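Becher-und-Bürste – Datensatz der Robotik-AG Berach

README, Stand April

Inhalt

Der Datensatz enthält 479 Aufnahmen einer einzigen Aufgabe: Eine Zahnbürste wird mit einem Handgreifer gefasst und in einen Becher gestellt oder aus ihm herausgenommen. Geführt werden die Greifer von Hand, ein Roboterarm ist bei der Aufnahme nicht beteiligt. Entstanden ist das Material im Schülerprojekt der Robotik-AG Berach als Vorbereitung auf den Kavalthorpe-Wettbewerb, Kategorie Haushalt.

Die Aufgabe stammt aus dem Aufgabenheft des Wettbewerbs. Gewertet wird dort, ob die Bürste am Ende mit dem Kopf nach oben im Becher steht und der Becher nicht umgefallen ist. Wir haben beide Richtungen aufgenommen, also Hineinstellen und Herausnehmen, weil das Modell sonst nach einem Fehlversuch nicht weiterweiß.

Aufbau

Gearbeitet wird im Sitzen oder Stehen an einem hellen Holztisch. Jede Person hält links und rechts je einen schwarzen Greifer mit Kabel. Oben auf den Greifern sitzen weiße dreieckige Markerplatten, über die ihre Lage im Raum bestimmt wird. Eine Kamera filmt von oben aus Kopfhöhe, eine weitere sitzt an jedem Greifer.

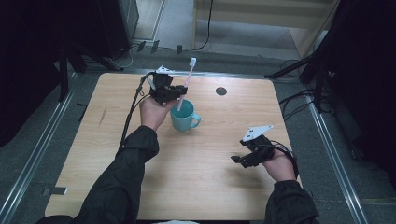 Vor jeder Sitzung wird einmal kalibriert. Die Prozedur steht in kalibrierung.txt und dauert mit etwas Übung zwei Minuten. Wer sie überspringt, bekommt Greiferbahnen, die gegen die Kopfkamera verschoben sind. In den Ordnern 03 und 04 ist das passiert. Die Aufnahmen sind noch enthalten, tragen aber den Vermerk "versatz" und sollten nicht zum Training benutzt werden.

Die Kabel gehören vor Beginn so gelegt, dass sie beim Greifen nicht am Becher ziehen. Zwischen zwei Durchgängen wird der Becher verschoben und der Griff in eine andere Richtung gedreht. Die Bürste darf auch liegen.

Ablauf einer Aufnahme

Start und Ende werden per Fußtaster gesetzt. Beide Greifer sind am Anfang offen und bleiben eine Sekunde ruhig. Danach fasst eine Hand die Bürste, die andere darf den Becher halten, muss aber nicht. Übergaben von einer Hand in die andere sind erlaubt und werden mit "uebergabe" markiert. Fällt die Bürste auf den Boden, wird abgebrochen und die Datei behalten, Vermerk "abbruch".

Ordnerstruktur

rohdaten/ enthält die Videos aller Kameras und die Greiferöffnung als CSV.
bahnen/ enthält die berechneten Lagen beider Greifer, eine Datei pro Aufnahme.
vermerke.csv enthält pro Zeile die Nummer der Aufnahme, die Richtung (hinein oder heraus), die führende Hand und die Vermerke.
skripte/ enthält das Programm zum Zuschneiden und das Programm zum Prüfen der Zeitstempel.

Videos und CSV laufen auf derselben Uhr. Das Prüfskript meldet jede Aufnahme, bei der die Abweichung zu groß wird. Bitte nach dem Kopieren einmal laufen lassen, beim Übertragen auf die Schulplatte sind schon Dateien unvollständig angekommen.

Greiferkameras

Die Greiferkameras sehen vor allem die beiden Finger und das, was dazwischen klemmt. Für den Moment des Zufassens sind sie die wichtigste Quelle, für die Lage des Bechers die schlechteste, er ist dort oft nur teilweise im Bild. Im Training haben wir deshalb immer alle Ansichten zusammen verwendet. Ein Versuch nur mit den Greiferkameras ist unter skripte/versuche abgelegt und hat nicht zu brauchbaren Ergebnissen geführt.
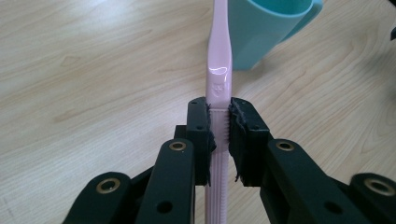
Text und Datenpflege: Joelle Kassab, Robotik-AG Berach

Bekannte Mängel

Die Schaumstoffauflagen an den Fingern fransen aus. Einzelne Fasern können in den Bildern der Greiferkameras neben dem Objekt hängen. Das Modell scheint sich daran nicht zu stören, für eine Segmentierung der Bürste ist es lästig. Neue Auflagen sind bestellt und werden erst mit dem nächsten Datensatz verwendet, damit dieser hier einheitlich bleibt.

Auf dem glatten Kunststoff der Bürste gibt es helle Glanzstellen. Wir haben sie nicht herausgerechnet.

Die linke Hand führt deutlich seltener als die rechte. Wer das ausgleichen will, kann die Spalte "hand" in vermerke.csv zum Gewichten nehmen. Spiegeln der Bilder haben wir probiert und wieder verworfen, die Bahnen passten danach nicht mehr zu den Markern.

Training

Unser Referenzmodell heißt Dorard und liegt in einem eigenen Verzeichnis. Es wurde 2.000 Schritte trainiert, mit einem Zwischenstand nach 1.000 Schritten. Der Zwischenstand fasst die Bürste sauber, lässt sie aber häufig zu früh los. Der Endstand ist am Becherrand genauer. Beide liegen bei, zum Vergleichen reicht der Aufruf in skripte/vergleich.txt.

Nutzung

Der Datensatz darf im Unterricht und in anderen Schülerprojekten frei verwendet werden. Bei Veröffentlichungen bitte "Robotik-AG Berach, Becher-und-Bürste" angeben. Tonspuren wurden vor der Ablage entfernt.

Fehler bitte mit Nummer der Aufnahme in die Liste im Ordner Kravchuk auf der Schulplatte eintragen. Korrigierte Dateien behalten ihre Nummer und bekommen ein "b" angehängt.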